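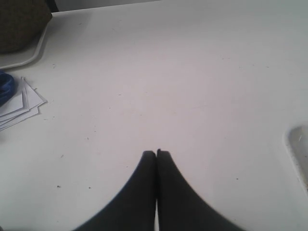
4.2 Table settings and length of stay

The Nurorcombe showroom dressed 20 dining tables for its January design week, each by a different decorator. Visitors were logged at the entrance (n = 1,120), and 62 of them agreed to a short interview afterward. We coded every table for color range, height of the centerpiece and number of place settings.

Figure 3. White tabletop and gripper.

Tall centerpieces drew people in from the aisle, but visitors stayed longer at tables with low flowers and mixed china. Theme had little effect – the travel tables did no better than the garden ones. Abdel Hamid found much the same pattern at Lelteditz, where the tables were set for a charity lunch. Interview answers were less clear. Many visitors named a favorite color but could not recall the linens or the glassware.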